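Unit 6: Setting Up and Protecting the Work Surface
Finishing Workshop, Thursday section
Instructor: Nayara Medeiros. Bench support: Kalevi Vuorinen

Reading before class: Owusu handout, pages on surface preparation. Bring your own rags.

1. Why the table matters

Most of the trouble we see in student pieces starts on the bench. Dried paint stands up from the surface. When you lay a soft panel face down on it and push, the lump prints into the wood. Pine and basswood mark very easily. You may not notice the dent until the first coat goes on.

Run your palm over the table before you start. Do this even if the table looks clean, as clear finish is hard to see.

2. Spatter, drips and smears

Spatter is small round flecks thrown from a brush or roller. It is thin and usually scrapes off.
Drips are long lines or thick blotches. The middle stays soft after the skin has dried, so test with a fingernail first.
Smears come from wiping wet paint with a dry rag. They fill the grain and are the slowest to remove.

A single table can have flecks in one area and heavy blotches in another. Work on the blotches first.

3. Cleaning a wooden top

Find out whether the paint is water-based or oil-based. Check the log sheet by the door if you were not the one painting.
Hold a plastic scraper low and push with the grain. Metal scrapers stay in the cabinet unless Kalevi hands you one.
For water-based paint, lay a damp rag over the spot for 2 minutes and scrape again. Do not flood the wood.
Sand only what is left. Start with 120 grit and stop when the surface feels even. Color left down in the grain is fine.

The tops in the Brera room have strong, swirling grain. Sanding across it leaves scratches that show under raking light.

4. Containers on the bench

Small parts, hinges and sample chips go in lidded plastic boxes. Snap the lid shut whenever you put the box down. A box on its side with the lid undone will lose its contents the first time somebody bumps the table. Reused food containers are fine for dry parts. Do not use them for solvent or for finish of any kind.
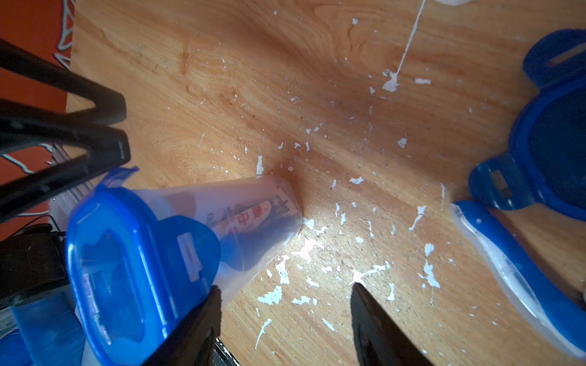
Fig. 1. White paint spatter on a wooden tabletop, with a blue-lidded container lying on its side.

For Fig. 1, write down where the spatter is heaviest and which marks you would treat as drips. Bring your notes to the next class.

5. Before you leave

Boxes closed and back on the shelf. Scrapers wiped. Rags hung flat over the rail, never balled up in the bin. Sign the log sheet with the type of paint you used.

Next unit: masking and drop cloths.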